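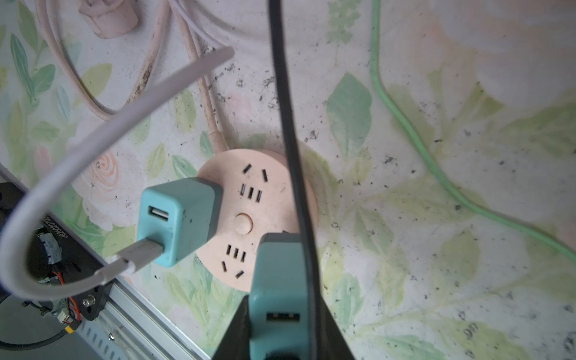
Extension socket and total load - how do you work it out?

kourkoulas_k
The round extension by my desk feeds a USB charger. I want to add a 179 W dehumidifier. The label is worn off, so I have no rating to go by.

Utusau
Add up the watts and divide by your mains voltage. 179 W is under 1 A at 230 V. Load is no problem.

gitcombe_sparks
Disagree. With no label you don't know the conductor size or whether there is an earth. Check what plug the dehumidifier has first.

Utusau
Mine is double insulated, two-pin. Most small ones are.

gitcombe_sparks
Most, yes. Compressor start current is several times the running figure, though - watts alone won't tell you.

kourkoulas_k
It has a two-pin plug. Wall socket is on a 16 A breaker.

gitcombe_sparks
The breaker protects the wiring in the wall. It won't trip for a thin flex at 12 A.

Tistska
Put the dehumidifier straight into the wall and leave the charger where it is.

kourkoulas_k
Will move it on Wednesday.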